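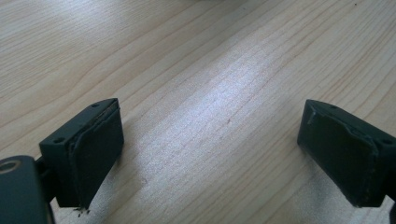 Notes for grippers talk, Derkivdale, 2026-03-28. Keep to 10 mins, Inese is timing

Start straight in. Say name, thank Kazuhiro for the bench time. Skip the Closano history, they've had it from Merike already.

What we compared: two sets of fingertips on the same hand-held body. Matlala set = soft pad, glued. Brestutmont set = harder pad, pressed into a slot. Same camera settings for both, same operators (me and Elīna), swap halfway so neither of us gets stuck with the bad set.

3938 grasps in total. Say the number slowly. Most of them boring, fine.

Pads first. Glue edge lifts on the soft ones, always the top edge first. Crumbs of rubber on the table by late afternoon. We changed them at 550 grasps, should of been sooner. Hard pads outlasted them but slipped more on anything shiny. Ask who in the room has had the same, wait for hands, move on.

Then the task itself. Bathroom things, two hands. Picked becuase the tube bends, the brush is thin and the mug is heavy with a handle that gets in the way.

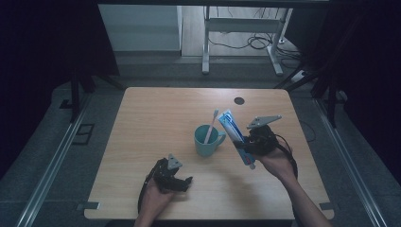 Two-handed run: toothpaste tube in the right gripper, toothbrush standing in the mug.

Points to make while this one is up:
- cable on the right, it tugs at the wrist. Both of us moaned about it. Shorter one on order since January
- tube held at a slant is hard going for the soft pads, it rolls. Squeeze more and the tube folds
- left hand does much less than people expect. Mostly waits

Camera bit, quick. Wrist view good close up, useless once the jaws shut on something wide. Head view fills in the rest but loses the thin brush against a pale wall. Need both. Sarmīte will ask about exposure: glare off the wood, we dropped gain, helped a bit, moving the lamp helped more.

Jaw closing. Linkage play was nearly the same on both sets so don't blame the arms, it's the tips. If short of time cut this para.
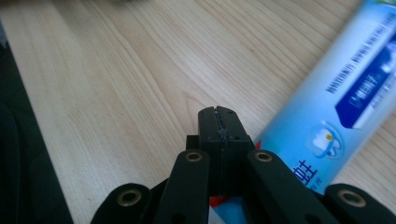

Can you change the fingertips without redoing the calibration?
Only if the new tips are the same length as the old ones. Otherwise run the open/close check again, it takes 4 minutes.

Which would we buy? Hard pads for long sessions, soft for tubes and bags. Elīna disagrees, let her say why.

Next: mixed pair, soft one side, hard the other. Not tested yet so no promises if asked.

Spare tips in the blue box, pass round, get them BACK. Then over to Merike for the controller half.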